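4.2 Beds as sorting surfaces

Most laundry studies stop at the machine. Load in, load out, done. The stage after that — where the clean things sit, who moves them, how long they wait — gets a line or two at best. Our diaries say it takes up more of the household's patience than the washing does. This section covers the bed, which came up in the interviews far more than we planned for. The table and the sofa are in 4.3.

We had coded "folding place" as a single field per household. Mistake. People fold in one place and sort in another, and the bed is often both, so the field had to be split and the early entries recoded by hand (R. Hauser did the first pass, J. Trnka the second). Where they disagreed we went back to the diary text. Total entries after recoding: 555. Of these 512 name a surface clearly enough to use. The rest say things like "upstairs" or "the usual spot" and were dropped.

Why the bed. Height, mostly. Also width. A double bed gives more flat area than any table in the homes we visited in November, and it's usually free in the daytime. Several people in the Jetis group also said the bed sets a deadline: the pile has to be gone before anyone can sleep. One wrote "if its on the bed it gets done, if its on the chair it lives there." The Vukelier group said much the same, though two households there move the whole pile to the floor at night and back up in the morning. We did not expect that and have no good name for it. In the coding sheet it is "return pile".

Making the bed first matters more than we thought. Four households always pull the duvet up before tipping out the basket, even when they plan to change the bedding later the same day. Reasons given were mixed: keeping clean things off the sheet, seeing small items, just habit. Nobody smooths it much. A duvet is a soft base and it fights back a little — edges sink, a sleeve laid flat does not stay flat, and a fold pressed down in the middle tends to open at the ends. People who learned to fold on a table complain about this. People who learned on a bed don't seem to notice.

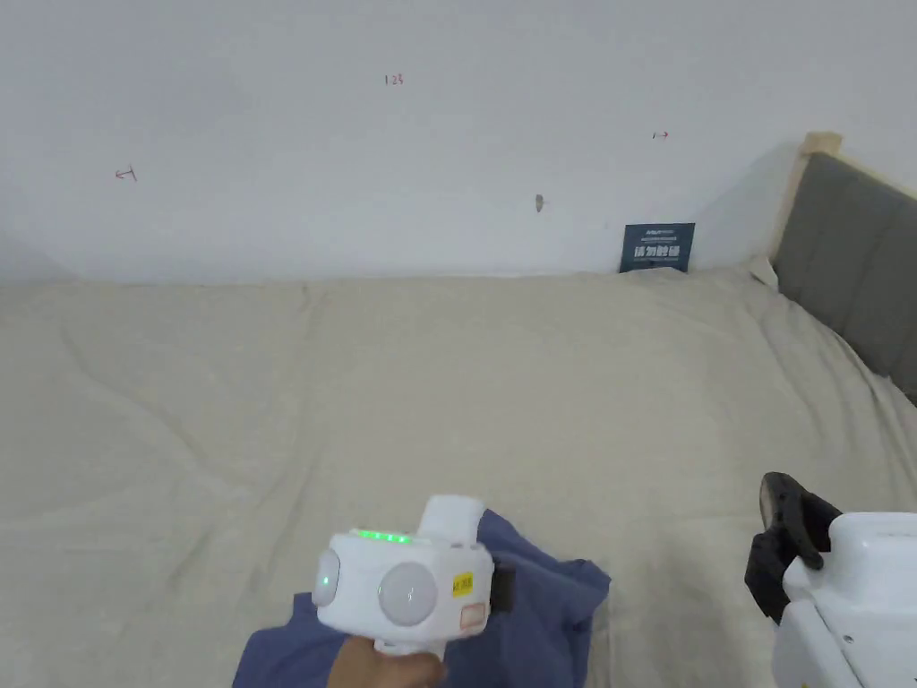 Figure 3. Unfolded item on a made bed.

Color contrast was not in our first protocol and should have been. Socks and underwear go missing on patterned covers, and three of the diaries from Jurić mention finding things days later inside a fold of the bedding. A plain light cover helps. In Figure 3 the blue-gray cloth is easy to pick out on the beige duvet even though both are creased, and its edges can be followed most of the way without touching it. Put a cream towel down there instead and the creases of the one would run into the creases of the other. We now log cover color next to item color, two extra fields, which the diary keepers accepted with some grumbling.

Limits. Self-report, small towns, no bunk beds. Households with only single beds are under-represented and probly sort differently. Duvet thickness not recorded, a pity, would have been easy to ask.

Related items
Trilonura household diary: coding sheet and notes
Drying indoors in winter: a short survey
Where the basket goes: storage between wash and fold

This site uses cookies to remember your reading settings. Accept / Manage preferences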